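3.2 Collection of demonstrations

The disassembly tasks were recorded in a single cell at the Joniscombe site. Each task starts from a desktop computer with its side panel already removed, laid on its side on the worktable, and ends when the target part has been placed in the holder assigned to it. We treat the removal of one part as one episode. An operator who takes out a memory module and then an expansion card from the same machine therefore contributes two episodes, with a short pause between them during which the arm is driven back to its start pose. Episodes were not chained, although the raw logs allow this to be done afterwards.

The arm was guided by teleoperation with a hand-held leader device of the same joint layout. We had first tried a six-axis joystick, and the early recordings made with it (part of the Kilta pilot set) are not used here. Operators tended to move one axis at a time with the joystick, and the policies trained on those recordings copied the habit: the gripper would stop above the part, turn, stop again and only then go down. With the leader arm the same operators produced smooth approaches after an hour or so of practice.

Joint positions, gripper opening and motor currents were logged at 50 Hz. Camera images were stored at a lower rate and matched to the nearest joint reading by time stamp. No force sensor was fitted. Contact has to be inferred from the motor currents, which is adequate for telling a free movement from a blocked one but poor at telling a latch that is about to give from a latch that is about to break. We come back to this in Section 5.

3.3 Operators and instructions

Three operators recorded the main set: Lindalva Bezerra, Edit Veres and Tülin Saraç. All had taken computers apart by hand before; only Veres had used a teleoperated arm. Each was given a written sheet of instructions for every part type, stating where the part may be gripped, in which direction it should be pulled and when an attempt should be given up. The sheets were kept short on purpose. Longer ones, tried in April, led the operators to look away from the work during an episode, and the pauses show up in the data as stretches in which nothing moves.

Two rules applied to every episode. The gripper had to approach from above the rim of the case until it was clear of the side walls, and no cable was to be pulled in order to reach a part behind it. Where a cable lay across the part, the operator could push it aside with a closed gripper, and this was marked as a separate phase. Failed attempts were kept. If the operator recovered within the same episode, the recovery was labelled as such; if not, the episode was closed with a failure code and the machine was reset by hand.

3.4 Size and make-up of the set

The main set holds 2,000 episodes. Of these, 500 concern expansion cards, which proved the hardest class by some margin. A card is held by its slot, by the bracket at the rear of the case and often by a small catch at the far end of the slot, and the three have to be released in the right order. The gripper fingers must also reach down beside the card without touching the parts on the board next to it.

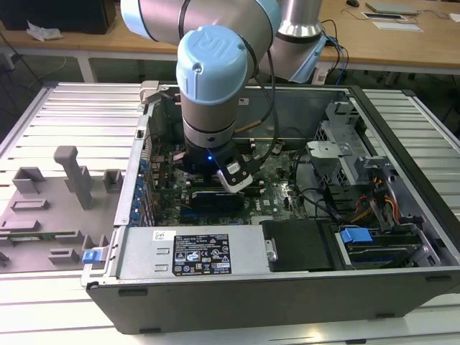
The order of release differs between case designs, and we did not try to hide this from the learner. An earlier version of the set was sorted by case type and one policy was trained for each. These policies did well on their own type and badly on all others, even where the card itself was the same. In the mixed set, case types are shuffled within each session, so that the operator, too, has to look before acting.

A further 30 episodes were recorded by Rozália Major, who had no part in writing the instruction sheets, and were held back for testing. They cover the same part types but were made with machines the other operators had not handled. Her episodes are slower than the rest — mainly in the approach — and contain more corrections close to the part.

Figure 4. Expansion card task: the gripper above a graphics card seated in its slot.

3.5 Labelling

Phases (approach, push aside, grip, release, lift, place) were marked by Hülya Bozkurt from the video, with the motor currents shown alongside. The start of the lift phase was the only boundary that caused real doubt. A card often tilts before it comes free, and one may count the tilt as part of the release or as part of the lift. We assigned it to the release. The labelling tool, Zindov, stores boundaries as time stamps and does not change the underlying log, so other readings of the same episodes remain possible.

Labels were used only for sampling and for the error analysis in Section 5. The policy itself receives no phase input. Episodes were sampled so that grip and release phases appeared more often than their share of recorded time, which is small compared with that of the approach. Without this step the trained policy reached the card reliably but closed the gripper too early, and the fingers met the upper edge of the card instead of passing on either side of it.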